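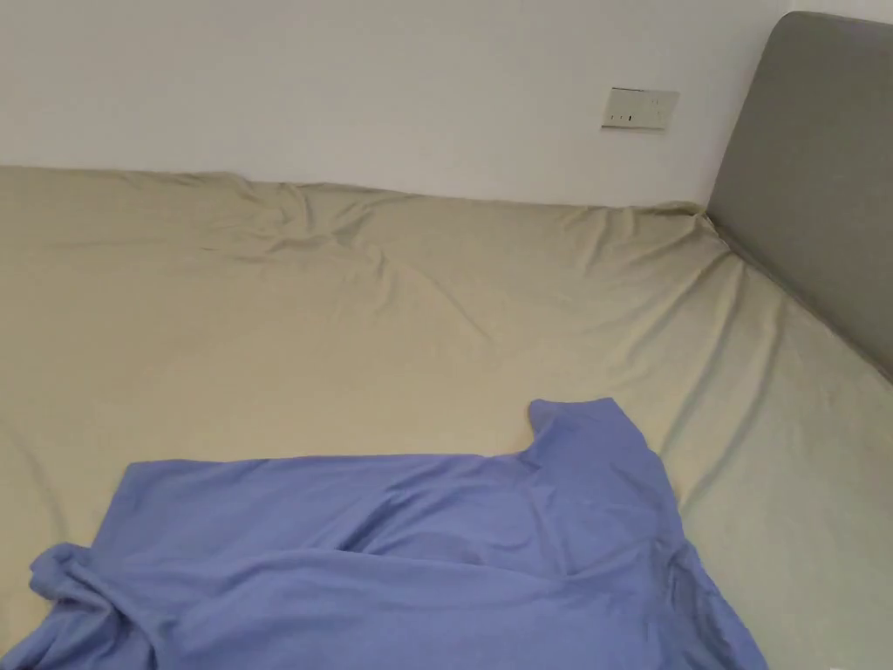

I have been sleeping badly since March, and in July I decided to do something about it besides complain. This post covers what I changed, what it cost and what I would skip.

The problem was waking at 3 in the morning and staying awake until it was time to get up. I wasn't especially worried about anything. I would lie there, check the phone, read the news, and feel terrible by lunch.

The first thing I tried was an app called Prirelel. It listens through the phone and gives you a score in the morning. My scores were low, and I already knew that. After two weeks I noticed I was waking up and wondering what the score would be, so I deleted it.

Next was coffee. I used to have my last cup at four in the afternoon. I moved it to noon. The first few days I had a headache, and then I didn't. I think this helped more than anything else on the list.

I also changed the bedding. The old set was polyester and I was too warm in it all summer. I ordered cotton from Flullent for almost 50 dollars, and it took nine days to come. It has been through the wash four times and feels better than when it was new.
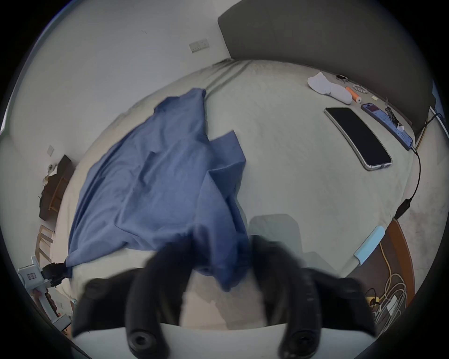

*Blue on top of the pale green. I don't care much about matching.*

The room itself was too bright. We live on Bustamante, and the streetlight outside was swapped for a white one last winter. I bought a Skakent blackout shade and cut it to fit. There is still a thin line of light down the left side. A strip of felt would probably fix it, but I haven't bought any.

I started walking after dinner too. My phone said I averaged 2,281 steps a day in June, a poor number even for someone with a desk job. One loop to the library and back adds 3,000. I skip it when it rains. 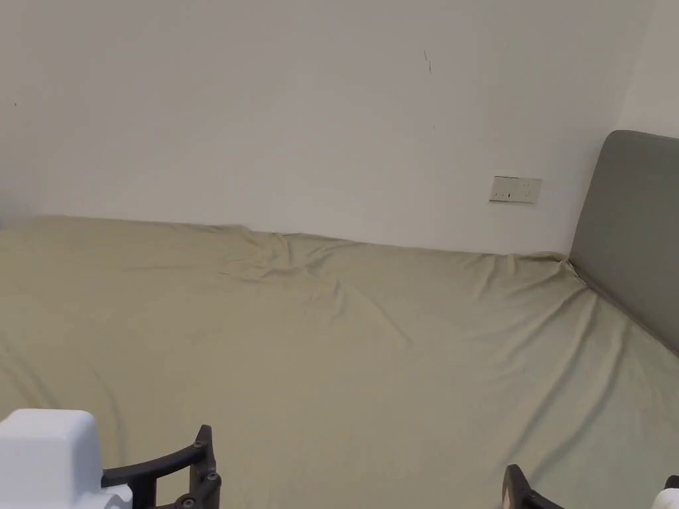 ## Where things stand now

I sleep through on four or five nights out of seven. Thursday is still bad, and I blame the late meeting. The phone charges in the kitchen now, and I bought a cheap alarm clock to replace it. The clock ticks, so it lives in a drawer with the door of the closet shut on it. I can still hear the alarm fine.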